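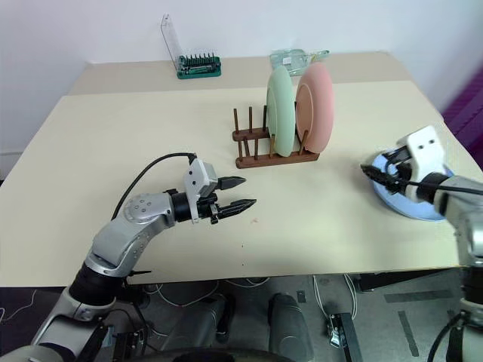 Noémi Kocsis

Stindau cost sheets: readme

A set of spreadsheets and a small script for working out what a dish costs to make and what it should sell for. I wrote them for the café in Plumstead and they are now used at Virág as well. Everything is in pounds and excludes VAT unless the column heading says otherwise.

Contents

ingredients.csv - one row per item bought in, 849 rows at the last update in June
recipes.csv - one row per ingredient per dish
suppliers.csv - supplier codes and delivery days
menu.csv - dish names, portion sizes and current selling prices
cost.py - reads the four files and writes menu_costed.csv

Running it

Put all the files in one folder and run cost.py from there. It needs Python 3 and nothing else. With the full menu it takes a few seconds. If a recipe uses an ingredient that is missing from ingredients.csv, the script stops and prints the code it was looking for. It used to carry on with a cost of zero, and we sold a lamb dish at a loss for most of a month.

Columns in ingredients.csv

code: short text, no spaces
name: as it appears on the invoice
supplier: must match a code in suppliers.csv
pack_size: a number, in grams, millilitres or units
unit: g, ml or each
pack_price: what we paid, before VAT
yield: the share left after trimming and peeling, from 0 to 1
updated: month of the last price check

The yield column matters more than it looks. Bheki Khumalo weighed most of the vegetables before and after prep and those figures are good. Fish yields are the supplier's own and probably too generous. A blank is read as 1.

How the price is worked out

Cost per portion is the sum of the ingredients after yield, plus an allowance for oil, salt and so on. The allowance is 12p a portion and can be changed at the top of cost.py. The suggested price is set so that food comes to no more than 30 per cent of it, then VAT is added and the result is rounded up to the next 50p. Drinks are left out and have their own sheet.

Known problems

Stocks and sauces made in bulk have to be entered as ingredients with a price worked out by hand.
Staff meals and waste are not counted.
Some dried goods still have last year's prices. Check the updated column before relying on them.
Saving from Excel sometimes strips the leading zeros from supplier codes - open the file as text and check.

Changes

Attila Dobos added the supplier file and fixed the rounding. Corrections to prices should go to him, with the invoice.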